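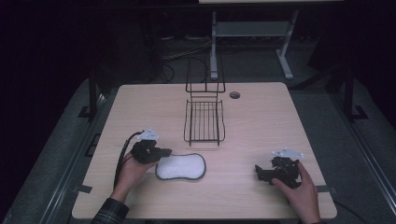
Dish rack and sponge on the work table, Datlow kitchen.

Datlow Shared Kitchen
Progress report to the Paiva Fund, second period

1. Work covered

The grant pays for refitting the washing-up area at Datlow and for replacing the small equipment that members share. This report covers the period to the end of January. The plumbing was described in the first report and is not repeated, except where the cost has changed.

2. Dish racks

The old plastic racks have been thrown out. They had cracked at the corners and the trays under them could no longer be cleaned properly. We bought eight black wire racks from Konitz, all the same model, with a low basket and a tall upright frame at the back. Five are in daily use and the others are in the store cupboard until the second sink is connected.

Members were asked to try the racks for two weeks before we committed to the full order. Plates and cutting boards were no trouble. Small cups tipped over between the bars, and several people asked for a separate cup tray. We have not ordered one yet. The racks are light enough to carry to the table for loading, and evening groups have been doing this when the counter is full.

3. Sponges and cloths

We now buy sponges by the case. The type chosen is white with a narrow middle, which members found easier to hold than the square ones. A fresh sponge is put out on Wednesday and the used one goes to floor cleaning. Cloths are still washed off site. The laundry price went up in January and we are looking at doing them in the building.

4. Work table

The pale wood table stays. The first plan was to replace it with steel, but the quote came in well above the budget line and the table is sound. It was sanded and resealed. Wet racks should not be left standing on it overnight, and a notice about this has gone up by the door. The cable hole near the back edge needs a cover to keep water out. The part is on order from Prorus.

5. Spending

Racks, sponges, sanding and sealing came to $1,824 in this period. The remaining balance on the equipment line is $556. The cup tray and the grommet cover will both come out of that. We are not asking to move money between lines.

6. Delays

The second sink is behind schedule. The drain on that side is lower than the drawings showed and the plumber needs a different fitting. Until it is in, washing up for large groups takes longer than it should, and we have limited evening bookings to one group at a time.

7. Next period

Connect the second sink and bring the stored racks into use. Decide on the cup tray. Get a price for a small washing machine for the cloths. Replace the lighting over the side counter, which members have said is too dim for evening work.

Receipts are attached in the order of the budget lines.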